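3/17/18, bench 4, Saturday because the bench is free on Saturdays

Glue again. Hugo Valcárcel wants the hide glue question settled before the Urio chairs come in, and I said I'd settle it, which was in November. So.

The question, for anyone reading over my shoulder: can we stretch the open time on hot hide glue enough to get a whole chair frame together without two people sprinting, and without losing the joint. Four batches, all from the same bag of Lasent granules, soaked overnight in the fridge next to somebody's lunch. The lunch is still there. I am not taking it up with anyone.

Batch A, plain. Batch B, a little urea. Batch C, more urea than I'd admit to a customer. Batch D, table salt, on the advice of Zawadi Mwakyusa, who learned it from an old repairer and swears by it.

Test pieces are beech offcuts, 80 mm long, edge to edge, planed the same morning. I had a neat plan for clamping pressure and then found that half the small clamps had gone upstairs, so everything got rubbed joints and a brick. Same brick each time, in turn, for fairness.

First go was a waste. The pot had crept up too hot while I was labeling, and the plain batch smelled like a barn on fire. Threw it out and started over with the thermometer in the pot, where the thermometer should have been. Note to self, and I have written this note before: the dial on the Wiveo warmer is decorative. Set it low, wait, read the thermometer, then turn it down anyway.
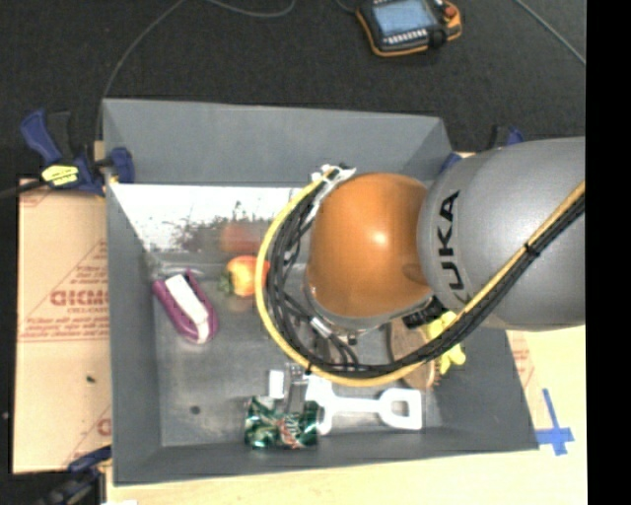
Second go, better. Plain glue gelled about as fast as it always does, meaning before I had finished thinking about it. B gave me time to set the joint, dislike it, and shift it over. C stayed slippery so long that I went and swept the floor, came back, and could still slide the pieces apart with a thumb. D landed somewhere close to B, maybe a touch shorter, and cleaned up nicer at the edges. Zawadi will be unbearable.

Squeeze-out on C was still tacky when I moved the pieces to the shelf. Didn't like that. Could be the cold on that side of the shop, could be me measuring urea with a spoon from the coffee tin. The scale is back now (battery, not broken, whoever put it in the repair bin), so next round gets weighed properly.

Not breaking anything today. They need the week. When they do get broken I want to look at whether the wood tears or the glue line lets go clean, and I want Hugo in the room, as he's the one with opinions.

Also tried the Brondisska liquid stuff straight from the bottle on one spare pair. It was easy to use and I resent it. The bottle has no date on it that I can find, so whatever it does on the shelf proves very little. Marked it X and put it at the end of the row.

To do:
Order granules, bag is down to 212 g.
Weigh urea for B, drop C unless it surprises me.
Repeat D with 10 pieces and the proper clamps, if they come home.
Ask Zawadi whether her repairer meant fine salt or coarse.
Wash the brushes. Did not wash the brushes.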